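Zanolero wrist camera add-on: anyone running it on cloth?

pickplace_ohio
The Zanolero rep is pushing their wrist camera kit on us for the garment sorting cell. The pitch is that it "sees fabric the way a person does," which makes me want to keep my wallet closed. Quote came in at $2,253 per arm with mount, cable and one year of the software. Has anybody put it on real laundry and not the folded towels from the booth?

dullblade
We have had one since June. Image is fine. The software is where your money goes, and I don't think it's worth it. It finds an edge on a flat shirt on a plain table. Give it a pile and it starts guessing.

sembiring_user
Disagree with dullblade. We run Sembiring arms with the Zanolero kit and it does what the manual says. Did you redo the hand-eye calibration after mounting? Most of the complaints I read come from people who skipped it.

dullblade
Twice. Once with their tech on the phone. Still guessing.

pickplace_ohio
What does guessing look like in numbers? The rep sent me a sheet that says 500 picks with 8 misses, but it doesn't say what was being picked or who was counting.

dullblade
I never got near that. Ask what a miss is. For them, if the gripper comes up with two shirts, that's a pick.

gurham_tom_cat
Their sheet also doesn't mention white fabric. White is the worst case for these little cameras. It washes out, the folds go away, and the software has nothing to hold on to. We tested the Gurham unit next to it and had the same trouble, so I'm not selling anybody on Gurham either.

sembiring_user
That's exposure. Turn it down and add a light.

gurham_tom_cat
Then the dark stuff turns into one black lump. You get to pick which half of your laundry you want to lose. Wrist view from my side, white cloth and black clothes together: 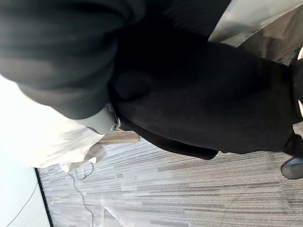
Stekau makes a version with two exposures merged and it's supposed to help, but the price is silly and I couldn't get a loaner out of them. If someone here has one on a mixed load I'd like to hear about it, good or bad.

sembiring_user
One view doesn't prove much. I'd want to see the settings.

gurham_tom_cat
Fair. Default settings, same as any buyer gets on day one. I'm not going to tune it for them before I know it can do the job.

pickplace_ohio
Asked the rep for a trial on our own mixed bin. He offered a video call. I said no, put it on our arm for 7 days or forget it. Waiting to hear back.

dullblade
Get the return terms in writing. Ours had a restocking fee on page two.

Contact us | Terms | Copyright 2019 | Back to top
We use cookies to keep you logged in and to count visits. By staying on this site you accept them.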